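The ball on the big screen

Nurkov opens its doors once a year, and on Wednesday, June 29, 2022 the car park was full by ten. Most of us had come to see a robot arm pick things up. We saw one, bolted down behind a rope and switched off. The work was on a screen.

The firm trains its grippers in simulation now. A made-up kitchen, made-up objects, thousands of tries overnight while the building is dark. Hallier, which supplies the software, had sent a team in matching polo shirts to explain why this is cheaper than paying people to stand beside a machine. I don't doubt that it is. I asked how many of the objects had also been tried on the arm behind the rope and was told the answer was 2, out of a library of 1633.

The task for visitors was a baseball. You sat at a desk with a hand controller and steered the gripper while the view from the wrist played overhead. Stitching on the ball, grain in the wood, a patterned mat with some sort of crest on it: a good deal of care has gone into the looks. Less has gone into the shadows, which have teeth like a saw and lie across the ball in grey scraps. The polo shirts said that didn't matter to the training. Perhaps so, but it was the first thing the man next to me pointed at.

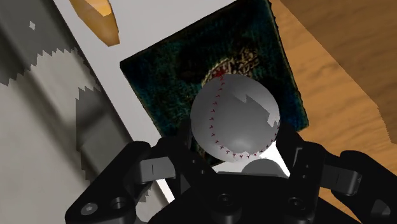
What the score leaves out

A board by the door claimed 100 per cent success on the ball task. Success, when I pressed, means the ball is still between the fingers when the clock stops. Putting it down again is a separate task, and there was no board for that one.

Villum, a packing company thinking of buying 2 of the arms, had people there too. They asked about fruit, and about boxes that arrive damp in November. They were given a brochure and the address of a web page.

The next open day is promised with the rope taken down. I've asked for a seat near the front, and I'll be bringing a real baseball.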